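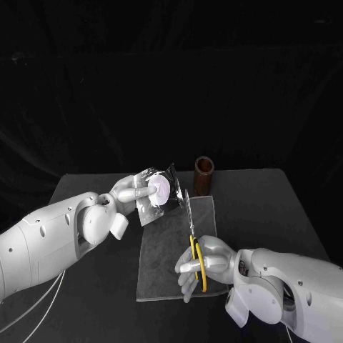 Page last changed: 2026-03-21

Crinkle, Tear, Reseal: Our Project on Clear Packaging

Our group spent the term on something most people throw away without a look, the thin clear film around small household goods. We loved it far more than we thought we would!

The question was simple. How much does the shape of a package decide whether you can get into it neatly? We collected 54 packs from our own bathrooms and kitchens and from the Kramer store on the corner, then sorted them by how they close. 34 had a plain heat seal and the rest had a flap, a zip or a sticker.

Clear film turned out to be a tricky thing to study. It throws bright highlights along every crease, so in a photo the edge of the pack can vanish and the round white item with it. We hung a black curtain behind the dark grey table for that reason, and it helped a lot – the creases suddenly had outlines. A jagged flap also shows up much better when the pack is held upright.

For each pack we wrote down the film thickness, the length of the opening and where the tear ended. Straight tears were rare. Side openings ran off at an angle more often than top ones, and the soft, flat packs were the worst (we have a whole envelope of the strips).

Our favorite part was designing our own pack, which we named Olotano. It has a wider strip at the bottom to hold on to and a small notch at the side. We made 4 versions out of film scraps, and the last one opened cleanly on the first try!

Still to do before July: test Olotano with thicker film, and redo the sticker closures, where our notes are thin.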